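What Blood Does, and How a Lab Checks It

Blood is a liquid with cells floating in it. The liquid part is called plasma. It is mostly water, with salt, sugar and proteins mixed in. The heart pushes blood through tubes called vessels, and a full trip around the body takes less than a minute when you are resting.

There are three main kinds of blood cells. Red cells carry oxygen from the lungs. White cells fight germs. Platelets are tiny pieces of cells that stick together when you get a cut — this is how a scab begins.

All three are made in bone marrow, the soft material inside some bones. Red cells last for months. Platelets last for days, so the marrow never stops making new ones.

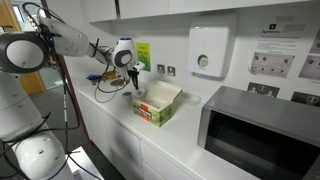

A white robot arm at a countertop, next to an open cardboard box.

When a doctor orders a blood count, a nurse fills a small tube from a vein in the arm. A label with the patient's name goes on the tube. At the Sedgwick Children's Clinic, the lab receives 820 tubes in a normal week. A machine counts the cells in a tiny drop of blood from each tube, and the results are ready in 40 minutes.

If a number is too high or too low, a lab worker puts a thin layer of blood on a glass slide and looks at it under a microscope. The shape of the cells gives more information. Red cells should be round and slightly hollow in the middle.

A count that is a little low or high does not always mean a person is sick. Normal numbers change with age — a child of nine and an adult of 27 are compared with different charts.

Words to know
Plasma: the liquid part of blood
Marrow: soft material inside bones where blood cells are made
Vein: a vessel that carries blood back to the heart

Written by Kevin Correa. Checked 17th November.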